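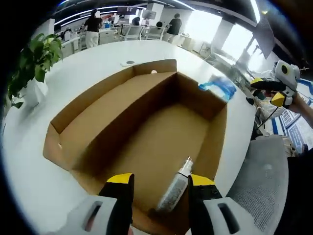 An open box on one of the second-floor tables, with a bottle on its way in.

Office clears its tables, one cardboard box at a time

The great autumn table clearance at Clolard, the booking software firm above the old tram office, has entered its second week, and staff report that parts of the tabletops have now been sighted.

The trouble began in September, when the company gave up half of its floor to the people next door and everything that had lived in the other half came through the doorway in armfuls. Most of it was put down on the nearest flat surface. The nearest flat surfaces were the white tables by the plants, bought so that people could sit and have ideas at them, and for several weeks no idea could have found a seat.

A notice dated November 5, 2024 put an end to that. Written by Harriet Pruitt, who runs the office and signs her notices with her full name so that there can be no confusion over whom to be cross with, it gave everyone 14 days to pack, claim or part with whatever was on the tables. Anything left after that would go to the Agbeko Centre, which runs a swap shop on the ground floor and is known to be less fussy than it ought to be.

The method is plain enough. Each table gets a cardboard box. Small things go in the box, the box goes on the shelf in the corridor, and the shelf, it is hoped, does not become the new table. Wipes and other cleaning bits are to be kept together, bottles are to stand upright where they can be persuaded to, and paper is to be read before it is thrown away.

That last rule has slowed matters more than any other. Product leaflets and loose strips of small print have been turning up all over the place, many of them long parted from whatever they came with. Under the rules a leaflet may not be binned until someone has tried to match it to its owner, and there are now people on the second floor who know a great deal about the storage of goods they have never seen.
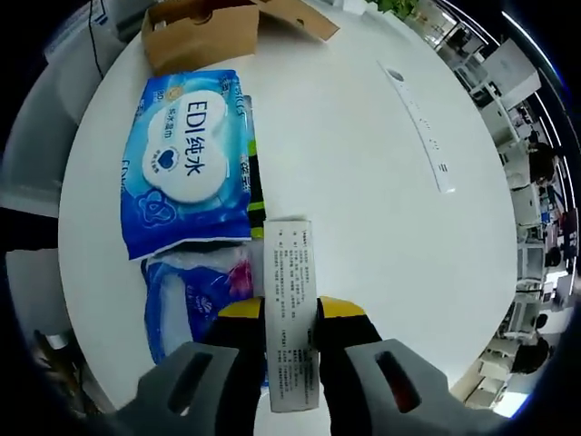

Wipes have been the other surprise. Everybody, it seems, had privately concluded that the office was short of them and had brought in a packet to help out. The first sweep of the tables and window sills produced 30 packets, some opened, some not, and a lively argument over whether a packet that has been open since spring still counts as wet. Pruitt has ruled that it counts as a cloth.

"I asked people to put like with like," she said. "I had one box come back with wipes, a stapler and half a birthday card in it. I was told they were all things you'd want in an emergency."

Not everyone has taken to the scheme. Imani Pennington, who looks after customer accounts and has sat nearest the plants for longer than anyone, feels that the tables had reached a sort of balance before the notice went up.

"I knew where everything was," she said. "It was under something. Now it's in a box, and the box has been moved, and I'm told to look at the list. Where's the list? The list was on the table."

The list has since been found and pinned to the corridor wall. At the last update it ran to 215 entries, of which the longest is "cable, grey, possibly Otier, do not throw" and the shortest is "bits". Pruitt has asked whoever wrote "bits" to come and see her.

The plants are staying put. An early draft of the plan had them going to the Trorkano Room, where the light is poor and the radiator can't be turned off, but this was dropped after a number of people who had never been known to water anything spoke up strongly on their behalf.

Boxes are being handed out from the front desk each morning, flat, with tape. Staff are asked to take no more than 2 each, to fold the flaps down fully while filling them so that small items don't sit on top and get forgotten, and to write on the side what is inside. "Misc" will not be accepted. Neither, after last week, will "Harriet's problem".

Unclaimed items can be looked over in the corridor at lunchtime until the deadline. The swap shop asks that liquids be brought down separately with their lids on.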